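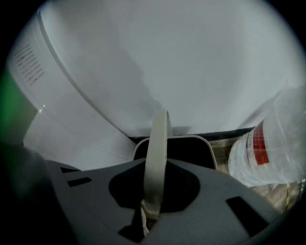
Work and Automation, Unit 4: When the job moves into the gripper
Course handout, May 2025
Prepared by Hongjun Fu

Welcome back, everybody, and thank you for the reading notes, which I enjoyed a great deal (even the cross ones!). In this unit we leave the history of the assembly line behind and spend our time with people whose working day has changed in the last few years, starting with the packing and returns staff at Natolik.

Some background first. Natolik handles returned household goods for several stores. Until last August the returns bench was entirely hand work: pick a thing up, turn it over, decide where it goes, put it there. Then the company brought in Bandex to plan a robot for part of the bench, and a few of the packers were asked to do their usual handling with grippers in their hands, so that the robot could later be trained on how they did it. By the end of the first stretch they had recorded 2862 usable handlings, out of a good many more attempts.

I want you to think hard about what kind of work that is. A packer with fifteen years at the bench knows with her fingertips when a box is about to give. Take the fingertips away and she has to find another way of knowing, mostly by looking, and she gets slower and more tired in the wrists.

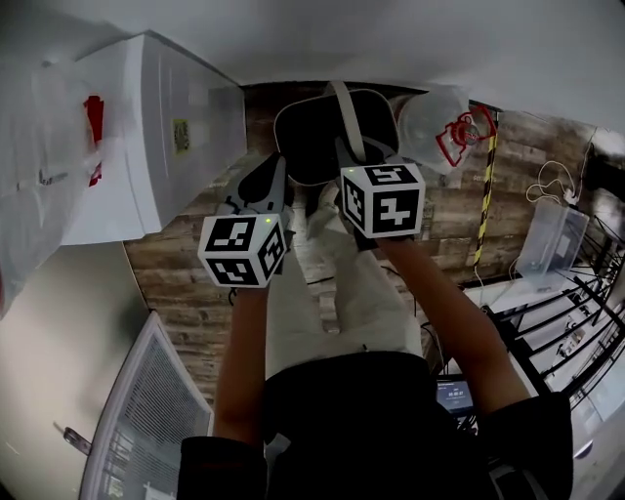 Soft and rounded things were the ones people brought up again and again when I talked with them, along with anything that has a strap. One man told me he had started planning his grip before he reached, and that he now did the same thing at home with the dishes.

Then there is pay. The old rate was 300 items a shift, and a gripper shift can't come anywhere near it, so the packers asked for an hourly rate while recording. They got it, after some weeks of back and forth. Whether they should also have a say in what the recordings are used for is still open, and I'd love for us to spend most of our discussion there.

For next time, please read the Enriquez chapter and write one page on this: who at the bench has become the teacher, and is she paid as one?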